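Shop > Writing Help > Planners > Rimby Essay Planner

Rimby Essay Planner

I made the Rimby for my own students, who'd turn up with a great opening line and no clue where the argument was going. It's a desk pad – 74 tear-off sheets, one essay per sheet – with room for your claim, your evidence and the awkward objection you'd like to ignore! 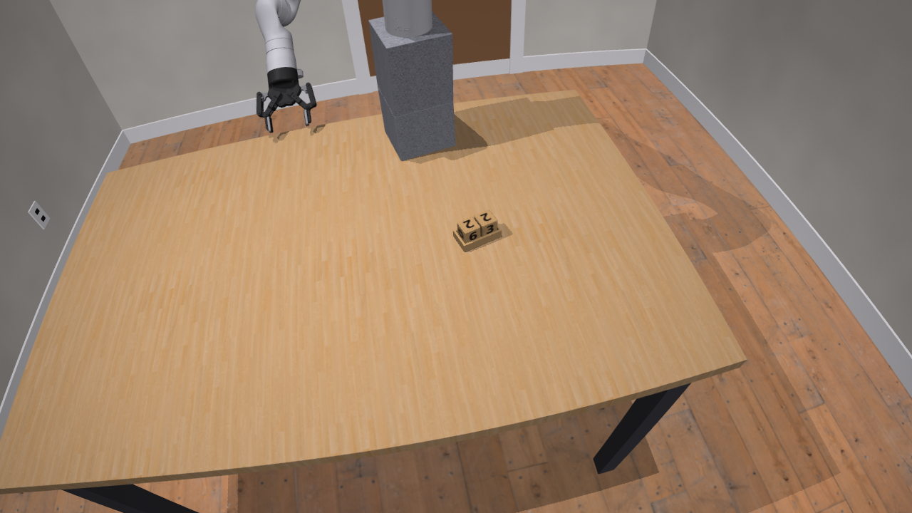

How I use it

Start in the middle. Jot down your evidence first, then write the claim in under 200 letters (tight, I know, but you'll thank me).

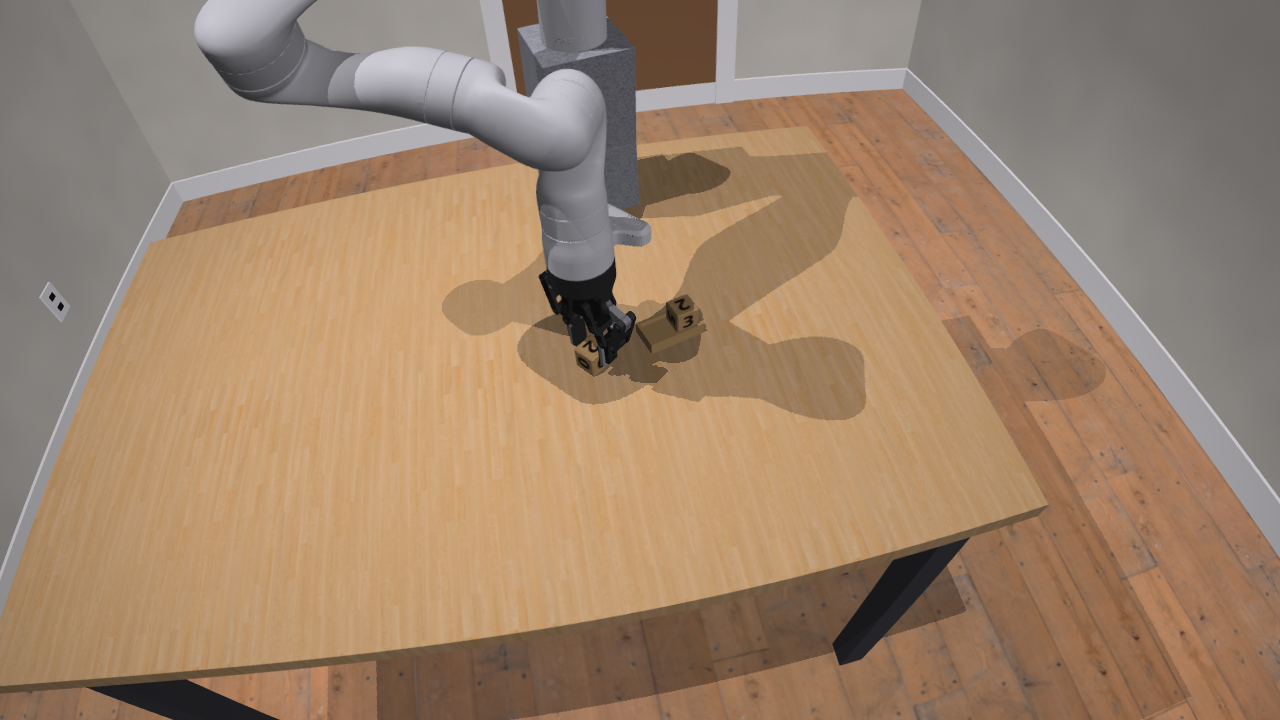 After that I fill in the objection box and leave the introduction until last. Pencil works best on this paper.

Comments

Hjørdis Berge: Does it suit short book reviews?

Ebbe Lindholm: On my second pad now. I'd love a bigger objection box – mine always spills over.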